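Weltley Residents' Board > Common Areas > Flooring in the Zovcombe activity room

nsengar
The two options for the activity room are replacement of the existing floor or a repair of the worn section by the door. Comments are requested before the April meeting.

k_pandey
I support repair. The mixed tones conceal scuffs well, and we hold 21 spare planks in storage. Replacement would close the room for two weeks.

rmalhotra
I must respectfully disagree. The spare planks were purchased later and may not match. For reference, I attach a view of the present floor.
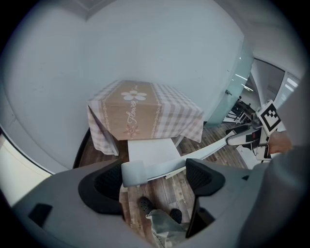

Activity room, wood-look planks in brown, tan and gray.

k_pandey
Thank you. With that much variation between planks, a slight mismatch would pass unnoticed — I see no case for replacement on appearance alone.

indrek.r
Appearance is secondary. Members stand on this floor for long sessions, and a softer surface was requested by roughly 40 households.

rmalhotra
That request concerned the exercise room. Please consult the minutes.

indrek.r
I stand corrected as to the room. The comfort question remains open.

nsengar
Both positions will be entered on the agenda. Kindly submit any quotations to N. Alemayehu by noon on the day of the meeting.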